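# Sort on the Floor

Most advice on clearing out clothes starts at the wardrobe rail. I think the rail is the wrong place to work. A garment on a hanger shows one side and a shoulder line. Laid flat, it shows pilling, thinning and a stretched hem, and those are the faults that decide whether it stays.

My case is for the floor, with a mat marking the limits of the job. Anything on the mat is undecided. Anything leaving it goes to one of 2 places: back to storage or into a bag. A third pile defeats the method, as it tends to become permanent. The Wamis guide to household storage recommends a bed for this work, and I disagree. A bed has to be cleared by night, so late decisions are made badly.

Knitwear deserves the most floor time. It should be spread before it is judged, and folded only after. Woven cloth can be assessed folded, provided the fold is opened once.
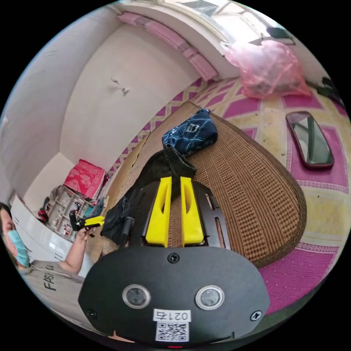

Ofori objects that floor sorting only moves the strain from the eyes to the knees, and that a table of ordinary height does the same work for anyone over a certain age. I accept the point about knees. I don't accept the table, which in most homes already carries something else and offers too little width for a coat with its sleeves out.

The bag matters too. Thin plastic is adequate for transport and poor for storage, and a full one left against a wall for a month has become furniture. I set a limit of 3 days between filling and removal. The rule is arbitrary, but it has worked better for me than the labeled boxes I bought from Jelero, two of which still hold scarves I meant to give away in August.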